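Where Does This Go? Speaker notes, Jurness community hall
4 January 2020

Slide 1. Title. Wait for the coats to settle. Thank them for giving up a perfectly good evening to hear about storage bins.

Slide 2. My garage in August. 230 small things on a bedsheet. I counted, since that was the point of the exercise and my family had gone out. Read a few from the list: hinge, hinge, chess bishop, key to a house we sold, hinge. Let the hinges land.

Slide 3. The bins. I bought 7 and filled 4. The other three got filled with things I then couldn't find. Don't get drawn into lids. If somebody asks about lids, say "after the break" and take a long break.

Slide 4. The two-touch rule. Pick it up, put it in its bin. Most of us pick it up, look at it, move it to the left and feel we've done something. My personal record for one curtain ring is two years on the same windowsill, traveling east.

Slow down here, people write this bit on the card.

Slide 5. Passing hand to hand. Bin on the right, thing in the left, so it has to change hands somewhere over the table. Drops happen at this point. The receiving hand should be open and in place before the giving hand lets go. Sounds obvious. Ask who has dropped a jar lid behind a stove this week. Raise own hand.
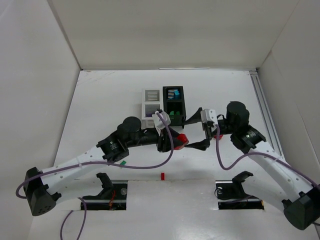 Ilgın Coşkun wrote to me after the Carrillo talk that the swap is the wrong thing to practice, and that I should just move the bin to the other side. Read it out in full, it gets a laugh and she's right about half the time. Then say why I still teach it: the bin on the other side is always the next one you need.

Red object: point at it, ask the room which bin. Take three answers. Accept none of them. Odd shapes get the "odd shapes" bin, which must be the smallest you own or it will become the garage.

Slide 6. Homework. One drawer. Kitchen drawers count double. Handouts are by the door, under the hinge.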